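Workshop visit: the Virberg arm build
Posted in March by Tarek Tawfik
Filed under: Club visits, Robotics, Home builds

I got to the Virberg shared workshop a bit after ten in the morning, having driven past the driveway twice. The sign is on the side of the building that faces the creek, so if you're coming from the highway you won't see it. Park behind the tile place.

The build belongs to Shazia Rajput and Musa Olaniyan, who have been at it for two winters. They call it Multik. It's a two-armed tabletop machine with a camera up top and a smaller one at each wrist, and the job they've set it is putting bread into a basket. Musa wanted to start with bolts. Shazia said light, odd-shaped things would teach them more, and she was paying for most of the motors, so bread it is.

They've kept a proper ledger, and Shazia let me copy the totals. Parts have come to $2,871 so far. Of that, $1,813 went on the arms and the motor controllers, and the rest is cameras, power supplies, wiring, fasteners and a great many printed brackets. Neither of them has counted their hours. The printing was done on the workshop's own machine at members' rates, which helped.

I spent the first half hour on the bay itself. They put pale panels up at the back of a white table after early trouble with background clutter. Before that the arms faced a pegboard, and the software kept finding tools in it. Musa reckons the panels did more for them than a month of code. He keeps a folder of wrist camera stills on the laptop and flicked through it while we talked. Lighting is the thing they're working on now, mainly shine off smooth surfaces, and he stopped on one to show me the sort of bright patch that gives them grief.
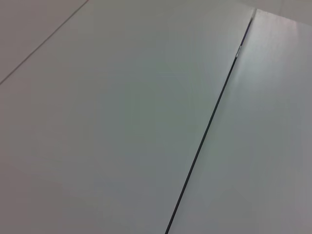
Wrist camera still: grey surfaces, a dark seam and a patch of glare to the right of it.

His plan is to move the lamp further back and put baking paper over it. If that doesn't work he'll lock the exposure on the wrist cameras and live with darker pictures. I asked about a polarising filter, which I've used on my own setup at home, but he says there isn't room for one under the bracket he's drawn.

The control software is called Belhaj, after the street Musa used to live on. It's his own work on top of the usual free libraries. You drive the arms by hand through a task, it saves the run, and after enough runs you train on the lot. They have 46 saved runs they're happy with. There were more, but a good many were thrown out when the overhead camera mount slipped and they didn't notice for a week. It's now held with two bolts and a paint mark across the join.

Shazia picked the basket for its colour and its low sides. The first one was a deep wire thing from a kitchen shop, and the fingers kept catching on the way out.

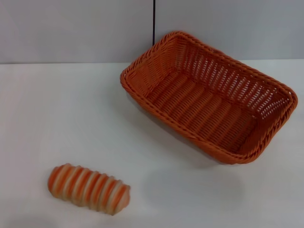 The orange basket and one of the striped loaves, from the head camera.

I said I'd have thought orange bread bands and an orange basket would be a problem for the cameras. Shazia said that was a fair question and they'd argued about it. Her view is that a real kitchen won't colour-code itself for you. Musa would still like to try a blue basket.

We had lunch at the long bench with Hrefna Bisgaard, who is building a loom at the other end of the room and has strong opinions on cable ties. She doesn't like them near anything that moves. Musa has since changed the elbow wiring over to cloth tape and says it flexes better.

A few things I wrote down for my own build:

Label both ends of every cable before it goes in the sleeve.
Buy the spare motor when you buy the first lot. They waited five weeks for theirs.
The Budard clamps they use on the table legs are worth the money. Mine at home walk.
Put the emergency stop where your left hand can reach it as well.

Next job is a stiffer base for the right arm - it has a small wobble at full stretch - and after that they want to try two loaves in one go. Ehsan Khattak from our club is going up to help with the base plate and has room in the car for one more. Bring closed shoes and your own safety glasses.

Questions about visits: use the contact form or see Tarek at the next meeting | Copyright the club and its contributors | Back to top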